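침대 위에서 옷 개기: 짙은 색 의류를 평면에서 접는 순서

적용 범위
티셔츠, 얇은 긴소매, 면 잠옷 상의, 홑겹 바지. 니트와 패딩은 접는 폭과 누르는 방식이 다르므로 이 문서에서 제외한다. 셔츠 칼라가 있는 옷은 6번 항목의 예외를 따른다.

테이블이 없는 방에서는 침대가 가장 넓은 평면이다. 다만 매트리스는 눌리고 이불은 밀린다. 테이블 기준으로 쓰인 접기 순서를 그대로 옮기면 두 번째 접기에서 밑단이 틀어지는 경우가 많다. 아래 순서는 바닥이 무르다는 조건에 맞춰 수정한 것이다.

준비물
- 밝은 단색 시트 또는 얇은 천 한 장
- 보풀 제거용 롤러
- 폭 기준으로 쓸 두꺼운 종이 한 장(선택)
- 완성품을 세워 넣을 서랍 또는 상자

1. 바탕 정리
두꺼운 이불과 담요는 가장자리로 밀어 둔다. 완전히 걷을 필요는 없다. 작업할 부분에만 밝은 색 시트를 한 겹 펴고, 손바닥으로 가운데에서 바깥쪽으로 쓸어 큰 주름을 없앤다. 시트가 두 겹으로 겹친 곳에서는 옷이 높이 차이를 따라 휘므로 그 위에서는 접지 않는다.
바탕색은 옷과 명도 차이가 클수록 좋다. 자주색, 남색, 검정 계열은 같은 계열의 담요 위에 놓으면 밑단 선이 보이지 않는다. 연두, 연회색, 흰색 시트면 충분하다. 무늬가 있는 담요는 모서리를 맞출 때 시선을 방해하므로 옆으로 치운다.

2. 건조 상태 확인
겨드랑이, 허리 밴드, 주머니 안쪽을 만져 본다. 차갑게 느껴지면 아직 수분이 남은 것이다. 이 상태로 접으면 접힌 선이 그대로 굳고 냄새가 난다. 선풍기 바람에 15분 두었다가 다시 확인한다.

3. 뒤집힘 확인과 먼지 제거
짙은 색 면직물은 보풀이 눈에 잘 띈다. 접고 나서 롤러를 쓰면 접은 선이 밀리므로 반드시 펼친 상태에서 처리한다. 소매가 안으로 말려 있으면 소맷부리를 잡고 한 번에 빼낸다. 봉제선이 바깥으로 나와 있으면 뒤집힌 것이다.

4. 펼치기
옷의 어깨 양쪽을 잡고 시트 위로 낮게 내려놓는다. 높은 곳에서 던지듯 펴면 밑단 한쪽이 말린다. 앞면이 아래로 가게 놓고 다음 순서로 편다.
- 어깨선을 좌우 수평으로 맞춘다.
- 옆 솔기를 밑단 방향으로 곧게 당긴다.
- 말린 가장자리를 손가락으로 펴서 눕힌다.
- 몸판 가운데의 세로 주름을 양옆으로 쓸어낸다.
당길 때는 반대쪽 손으로 옷과 시트를 함께 누른다. 한 손으로만 당기면 시트까지 따라온다.

5. 모서리 집기
무른 바닥에서는 이 단계가 결과를 좌우한다. 천을 넓게 움켜쥐면 잡은 곳 안쪽에 주름이 모이고, 시트가 같이 딸려 올라온다. 가장자리 끝만 얕게 집는다. 집은 부분이 능선처럼 솟으면 너무 안쪽을 잡은 것이므로 놓고 다시 집는다. 솔기가 교차하는 점은 천이 두꺼워 미끄러지지 않는다. 밑단 모서리에 그런 점이 있으면 그곳을 우선한다.
들어 올리는 높이는 손 한 뼘을 넘기지 않는다. 높이 들수록 천이 자기 무게로 처지고 접는 선이 이동한다.

6. 세로 접기
한쪽 옆 솔기를 몸판 중심선 쪽으로 가져온다. 소매는 접힌 옆선을 따라 밑단 방향으로 눕힌다. 반대쪽도 같은 방법으로 접는다. 좌우 폭이 다르면 좁은 쪽을 풀어 다시 맞춘다.
두꺼운 종이를 쓸 경우 목둘레 아래 중앙에 놓고 종이 모서리를 접는 선으로 삼은 다음, 양쪽을 접고 나서 밑으로 빼낸다.
예외: 칼라가 있으면 첫 단추를 채우고 칼라를 세운 채 접는다. 칼라는 마지막에 눕힌다.

7. 가로 접기
밑단을 목둘레 쪽으로 올리되 끝까지 맞추지 않고 손가락 두 개 폭을 남긴다. 남은 폭은 다음 접기에서 두께 차이를 흡수한다. 그다음 전체를 3등분하여 접는다. 완성 높이는 서랍 안쪽 깊이보다 낮아야 한다. Vekum 서랍처럼 깊이가 얕은 제품이면 4등분한다.

8. 누르기
손바닥 전체로 접힌 쪽에서 열린 쪽으로 한 번 민다. 매트리스 위에서 세게 누르면 가운데가 꺼지면서 양 끝이 들린다. 각이 필요하면 접은 옷을 서랍장 윗면이나 마룻바닥으로 옮겨서 누른다.

9. 보관
접힌 면이 위로 오게 세워 넣는다. 짙은 색은 짙은 색끼리 모으고, 처음 세탁한 자주색과 남색 옷은 흰옷과 맞닿지 않게 칸을 나눈다. 폭 40 cm 서랍 한 칸에 얇은 상의를 9벌 넣는 것을 기준으로 한다. 더 넣으면 한 벌을 꺼낼 때 옆의 옷이 풀린다.

자주 생기는 문제
밑단이 비스듬하다: 4번에서 옆 솔기를 맞추지 않은 경우다. 7번만 다시 해도 고쳐지지 않는다. 전부 펴고 시작한다.
접은 옷이 저절로 벌어진다: 가로 접기 횟수가 부족하거나 천에 탄력이 많다. 한 번 더 접는다.
시트가 계속 밀린다: 시트의 먼 쪽 끝을 매트리스 밑에 끼운다.
접힌 자리에 시트 보풀이 붙는다: 기모 시트를 쓴 경우다. 평직 면 시트로 바꾼다.

참고: 연두색 바탕과 짙은 자주색 옷

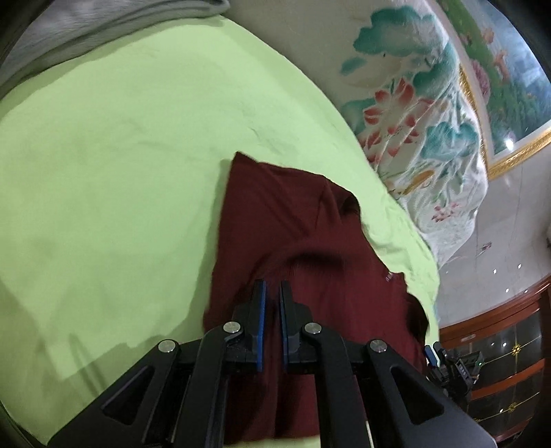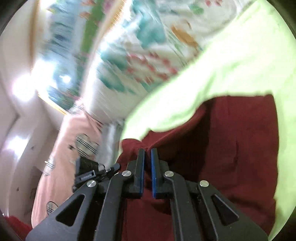
두 장 모두 밝은 녹색 천과 짙은 붉은 계열의 천. 두 번째는 집힌 천이 능선처럼 솟은 상태(5번 항목).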